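Tuesday, March
Tegwen Pugh — bench book, manipulation bay

Spent most of today on the spending list for the instrument bench, with the arms running in between. The draft has to go up by the end of the month and the last one came back with "why?" written next to half the lines, so I am putting the reasons down as I go and will copy them across later.

Fingertips first. We have been getting by on the black ones that came with the grippers. They are fine on cups and bread and that sort of thing. On thin steel they are less good, and on pouch film they are poor, as the film slides before it pinches. Kurnbridge have quoted £397 for a set of fine tips with a replaceable pad. That covers both arms. Delivery is 3 weeks from order and they will hold the price until the new financial year. I asked if the pads are sold separately and they are, but I haven't got a price yet.

Case for: every instrument task we have written down ends with something narrow going into or coming out of something flat. Case against: we would be swapping tips whenever we go back to the food and tableware tasks, and each swap means checking the calibration. I think we buy them and keep the instrument work together in one part of the week.
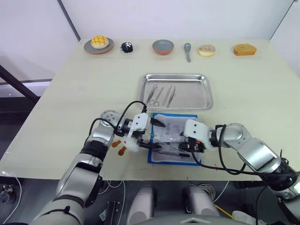

Cables next, and I want this one higher up the list than last time. The gripper leads still run in open loops and I keep limiting the wrist angles in the planner to keep them out of trouble. It's a cheap thing to fix. Do make a clip-on guide in our joint diameter, or near enough that it can be packed out. Four would do both arms. They don't do a proper quote for small orders, just a list price on the website, so finance will want a screenshot. The leads under the table ought to go into trunking on the same order. I had written "trunking if money left" on the old list and have crossed out the last three words.

Consumables. The pouches are the item I got wrong. I planned for each one to be used many times over, and once the film has been creased by the fingers I don't want to use it for a recorded run. Tollex do a box of 180 in the size we use. One box should see us to the summer if we keep creased ones for setting up and new ones for anything we save. I'll put down one box now and one for the second half of the year. No need for the sterile grade, nothing here goes near a patient.

Trays and instruments: nothing this round. The stainless tray has room to spare with the forceps and scissors laid in on the slant, and a larger one would only push the blue mat closer to the front edge. I looked at the Nolari instrument set, which is nicely made and far more than we need for handling trials. If we ever have to show it to surgical staff I'll ask again.

One thing I would like is a non-glare tray, or a matt liner for this one. The rolled edges pick up the ceiling lights. Could try a diffuser over the lights first. Left it off the list for now — look at it again once the tips are in.
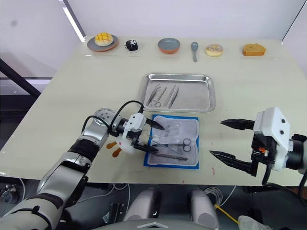

Book 4 — p. 180

Back to the bench after lunch. The left arm can hold a long thin instrument over the pouch, and that is the position I want to plan the tips around. What I care about is how much the piece turns in the fingers when the other end touches something, and I have no numbers for that yet. Need a simple test before the order goes in, otherwise we won't be able to say what the new tips bought us. Same instrument, same grip point, before and after.

Also for the budget: table top. It's a pale surface and it marks, there are small orange and red spots on it near the work area that I keep having to mask out when checking the colour segmentation. Will try cleaning it before asking for money. If that fails, a new top goes under bench upkeep and comes out of a different pot.

Service contract for the arms: renewal letter hasn't come. Last year it landed late and swallowed what we had set aside for spares. I have put a line in for it at last year's figure and marked it "do not move".

Order of priority as it stands:
- fine tips, Kurnbridge, £397
- cable guides, Do, 4 off, plus trunking
- pouches, Tollex, box of 180
- service contract (reserved)
- tray liner or light diffuser, later

To do: chase pad price. Screenshot of the Do page. Write up the grip test and leave it in the shared folder so whoever is on the bench next can run it.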